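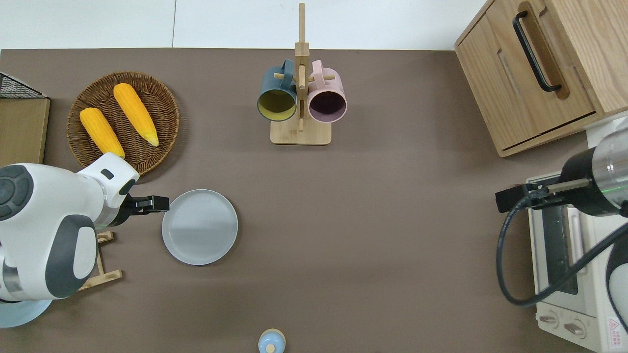 Someone at Ulton replied that the new Destell fingers grip 2 times harder than the old Choo set, so why am I still testing. Because harder is a number on a box. I want to know what they do at the rim of a plate.

Plates and mugs this month, both arms. The Choo set has 1542 cycles on it and I know how it fails. The Destell has 200.

Price gap is 430 dollars a pair. For that I'd want better pads, and so far I can't see it in my logs.

Heltdale's controller stays the same for both. Change one thing at a time, please.

More when the Destell gets past February.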